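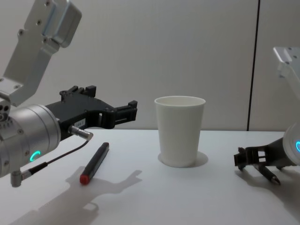
Pens-in-cup result from the Livero people: does the 200-episode number hold up?
Board: Manipulation and Learning > Methods

gantry_goat
Original poster

I've been reading the Livero write-up on two-arm pen sorting and I can't decide how much of it to believe. The claim, for those who skipped it: they train a policy on 200 teleoperated episodes of putting pens in a cup, and it does as well as their older policy trained on 1,006. The difference is supposed to come from the filtering step. They score each episode for "hesitation" (time spent with the gripper speed near zero) and throw out the slow ones.

My problem is that hesitation is where the interesting stuff happens. When I teleoperate, I slow down when the pen is lying awkwardly or when I'm about to knock the cup. If you remove every episode where the operator had to think, you are left with the easy ones. Then you test on easy ones and you get a nice number.

They do say the test layouts were "drawn from the same distribution." Same as what? The full set or the filtered set? I read that section three times.

mossback_lab

It's the full set. Footnote on the page with the success table. I'll grant you it's badly placed.

gantry_goat

OK, found it. That helps some. I still want to know who drew the layouts and whether they'd seen the policy run first.

tin_ferret

You're being a little hard on them. We tried the same filter at Berchtold on our own cup-and-pen setup, two arms, paper cup in the middle, one pen on each side. We didn't match 1,006 with 200, but we got close enough that I stopped collecting for a week and went and did something useful. Slow episodes in our set were mostly operators fumbling with the controls. Very little of it was careful thinking about pens.

nine_volt

How many test trials? "Close enough" with a paper cup can mean anything.

tin_ferret

40 per policy. Yes, I know.

nine_volt

So a couple of lucky grasps either way and the ranking flips. I'm not saying you're wrong. I'm saying neither of you has shown it.

gantry_goat

Update, because I got annoyed enough to run it. Same recipe, our own data, two arms across a white table. I kept the seed fixed and changed only the filter.

First thing I noticed is that the success metric is doing a lot of work. Their check is "pen inside cup at end of episode." It says nothing about where the cup is. I went through wrist camera stills from the runs one by one and found that the cup doesn't always stay where the metric assumes it does.

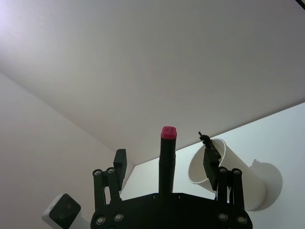

Now tell me what score you'd give a finger hooked into the cup. In the Livero table this is a zero, the same zero you'd give a run where the arm never moved. Or if the pen went in first and the cup got picked up after, it could be a one. The paper doesn't say, and the two policies could have very different mixes of these and come out with the same percentage.

mossback_lab

It would be a zero in their setup. There's a line saying the cup has to be standing.

gantry_goat

Where? I have the version that went up in January and it's not in mine.

mossback_lab

Hm. It's in the appendix of the newer one. So they added it after. Make of that what you like.

pallet_jacques

What I make of it is that somebody asked them and they answered. People fix their write-ups. That's allowed.

nine_volt

It's allowed, but did they rescore the old runs with the new rule? If the table didn't change between versions, then either no run ever disturbed the cup, and I don't believe that for a paper cup and a hard finger, or the rule was added to the text and never applied.

mossback_lab

Table is identical in both. I just compared them side by side.

pallet_jacques

Or they were using the rule all along and forgot to write it down. I've done that. I've done worse than that.

tin_ferret

Same here. We had a "cup must be upright" rule in our scoring sheet for months and it never made it into anything we sent out, because to us it was obvious.

On the hooking thing – we see it too, and for us it goes with which arm is reaching. Look at whether your operators came in low or high over the rim. Ours were a mix, and the policy seems to average the two and go straight through the lip.

gantry_goat

Ours are a mix too. I hadn't split them by approach height. If the filter happens to keep more of the high ones (they're faster, you don't have to creep around the cup), then the filter is really an approach-height filter and the word "hesitation" has nothing to do with it. You could get the same gain by telling the operators to come in high.

nine_volt

That's testable in an afternoon. Take the unfiltered set, keep only high approaches, match the episode count, train, compare.

gantry_goat

It's an afternoon if you have the approach heights labeled. I don't. I have joint logs and a bad attitude.

wobblesort

Lurker here, I run the bench at Siserbridge. You can get approach height from the joint logs with forward kinematics. Take the fingertip height at the moment it crosses a circle around the cup. The cup moves between episodes, so you need its start position from the overhead camera, but that's one detection on one still. I did this for a different task and it took me longer to argue about the radius of the circle than to write it.

gantry_goat

What radius did you settle on?

wobblesort

65 millimeters from the cup center. Smaller and you catch fingers already inside the rim, larger and you're measuring the pickup of the pen. Depends on your cup, obviously.

pallet_jacques

Before you go down this road, has anyone tried the Pundberg filter on the same data? It scores by how predictable the action is from the previous few, with no speed term at all. If that one gives the same gain, your approach-height theory gets a lot less likely.

nine_volt

Would it, though? High approaches are probably more predictable too. Fewer little corrections near the rim. Both filters could be picking the same episodes for the same reason.

pallet_jacques

Fair. Then compare which episodes each one keeps before you train anything. If the overlap is large you've learned that for free.

tin_ferret

I can do the overlap on ours. Both scores are already computed, I only need to line up the episode IDs. Not the approach heights, our overhead camera got bumped halfway through collection and I don't trust the cup positions after that.

mossback_lab

I'll say it one more time for Livero's side. They released the episodes they kept and the ones they dropped. Most groups don't. Half of what you're all complaining about can be checked on their files instead of guessed at from yours.

gantry_goat

Yes, and I'm downloading them now. I never said they were hiding anything. I said the number doesn't mean what the title says it means, and I still think that. A success rate that lumps "missed the pen" in with "walked off with the cup" can't tell you why one policy is better.

Plan: approach height on their released set first, then on mine. Three outcomes scored separately – pen in and cup standing, pen missed, cup disturbed. If the gap between filtered and unfiltered survives once I match for height, I'll come back and say so in this thread.

nine_volt

And more than 40 trials, please.

gantry_goat

200 per policy. I'm going to need more paper cups.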